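Plirnano: Häufige Fragen zum Rack im Gemeinschaftsraum

Die folgenden Fragen erreichen uns regelmäßig, meistens per Mail, gelegentlich als Zettel am Kühlschrank. Letzter Stand: Februar.

Warum steht das Rack nicht im Keller?
Der Keller in der Grernerel hat eine Steckdose, und die gehört der Waschmaschine. Außerdem war das Wasser dort unten schon zweimal schneller als wir.

Muss das Ding offen sein?
Ein Schrank mit Glastür hätte mehr gekostet als sein Inhalt. Am offenen Gestell kommt man überall heran. Das ist auch der Nachteil.

Was ist da eigentlich drin?
Ganz oben der Switch, direkt darunter der Server mit vier Laufwerkseinschüben. Der Server heißt Buchanan, das Backup-Ziel heißt Huma und steht in einer anderen Wohnung. Wer die beiden Namen vertauscht, spielt das Backup in die falsche Richtung zurück. Das kam schon vor.

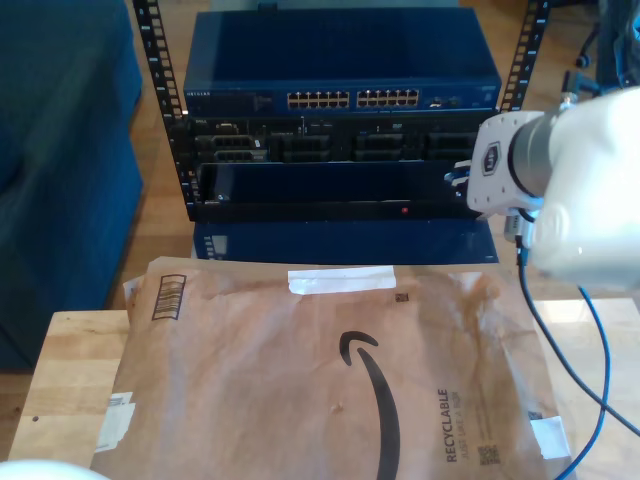 Das Rack auf dem Holzboden, oben der Switch von Netgear.

Unter dem Server ist noch ein Fach frei. Darf ich da etwas abstellen?
Nein. Auch nicht kurz. Das Fach ist für die USV vorgesehen, über deren Anschaffung wir seit 3 Jahren Einigkeit haben.

Wohin mit Paketen und Versandtaschen?
Auf den Holztisch, bitte mit lesbarem Namen. Was nach 12 Tagen noch daliegt, wird geöffnet und dem Haushalt zugeführt. Auf diesem Weg sind wir zu einem sehr guten Käsehobel gekommen.

Es leuchtet rot. Muss ich jemanden wecken?
Rot heißt je nach Gerät "kaputt", "eingeschaltet" oder "der Hersteller mochte Rot". Geht das WLAN, dann schlaft weiter. Geht es nicht, zieht bitte keine Kabel zur Probe ab, sondern schreibt an die Technikliste.

Wie laut ist es?
Beim Hochfahren wie ein Föhn mit Ambitionen. Danach gewöhnt man sich daran, oder man setzt sich auf den Balkon. Das Backup läuft um 2 Uhr nachts, wer dann noch auf dem Polster liegt, hat andere Sorgen.

Kann ich am Tisch basteln, während der Server läuft?
Ja, mit Unterlage. Gelötet wird am Fenster, gebohrt wird draußen, und Metallspäne haben in der Nähe eines offenen Gestells nichts verloren. Schrauben aus dem Rack passen übrigens in kein einziges eurer Projekte. Bitte trotzdem zurücklegen. 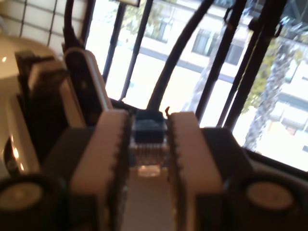

Eine Mitbewohnerin schrieb uns dazu, die Regel mit den Spänen sei ja schön, aber der Staub vom Schleifen fliege auch ohne Einladung zum Server. Ob man das Schleifen nicht gleich mit nach draußen verlegen könne?

Kann man. Gilt ab sofort, auch bei Regen.

Wer macht das Rack sauber?
Die Technikliste, mit Pinsel und bei ausgeschaltetem Gerät. Bitte kein feuchtes Tuch und erst recht keine Möbelpolitur.

Bekomme ich einen eigenen Port?
Schickt uns Zimmernummer und Kabellänge. Die Kabellänge bitte messen, nicht fühlen.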